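The Bloxham Gauge

The hut at Bloxham had one table, one kettle and a logbook going back to before the weir was raised.
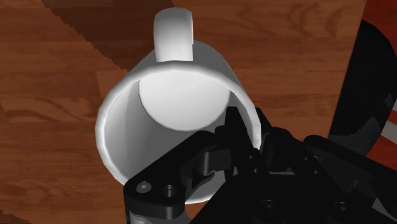
White mug on a wooden tabletop.

The relief gauger arrived in June with the water at 597 millimetres on the staff. She wrote the figure in the column provided, initialled it, and put the kettle on. Readings were due every 30 minutes while the river was above 500. Below that, the schedule dropped to one every six hours, and a person could sleep.

The previous gauger had left a set of instructions taped inside the cupboard door. The first page covered the float, the tape and the counterweight. The second covered the radio. The third was a single paragraph about the pipe.

The pipe was a 12-inch intake that ran from the riverbed to a brick well under the floor, so that the water in the well stood at the same level as the water outside, without the waves. The float sat in the well. According to the paragraph, the float was to be believed over the staff in all cases except one. If the two differed by more than ten millimetres for three consecutive readings, the gauger was to record both, underline neither, and radio Brollmont.

At two in the afternoon the staff read 604 and the float read 603. At half past they read 609 and 609. Rain had been falling on the Mamulska side since morning and the rise was consistent with it. She plotted the points on the chart and they made a reasonable line.

At six the staff read 641. The float read 622.

She checked the tape for a kink and found none. She lifted the hatch, put the torch down the well and looked at the float, which was floating. She lowered it a hand's width with the hook and let it come back. It returned to the same mark. She wrote down both figures.

At half past six the staff read 648 and the float read 622. At seven it was 655 and 622.

She radioed Brollmont. The operator asked for the serial number of the recorder, and she read it off the plate: Drondex, 3036. There was a pause with pages turning in it.

"That one's been flat before," the operator said.

"Silt in the intake?"

"They dug it out. There was no silt."

"What did they find?"

"It says the level in the well was steady at 622 and the intake was clear. It says the river was at 690 by then. The next entry is in different handwriting."

She asked what the next entry said. The operator told her it was the staff reading and the float reading, both 618, and that the river had come down overnight by itself. The gauger of the day had been reassigned to the coast.

She thanked the operator and signed off. Then she took a steel rule and a lump of chalk outside and marked the hut wall at the waterline, as a third measurement independent of the other two. It was still light enough to work. The river was brown and carrying branches. When she came back in she could hear the well through the floor, or rather she could hear that it had stopped making the small slapping noise it had made all day.

At half past seven the staff read 663. The chalk was under by eight millimetres, which agreed. The float read 622.

She opened the hatch again. The surface of the well was level and quite clear, and she could see the bricks a long way down, further than the drawings gave as the depth. She let out the sounding line until the drum was empty. The drawings gave four metres. The drum held 20.

There was no column for this. She turned to the back of the logbook, where the pages were unruled, and found that earlier gaugers had used them for the same purpose. Each had written the time, the length of line let out and the word "continuing". She added hers beneath the last one, wound in the line, and dried it with a cloth as the instructions required.

The next reading was due at eight. She closed the hatch and sharpened the pencil.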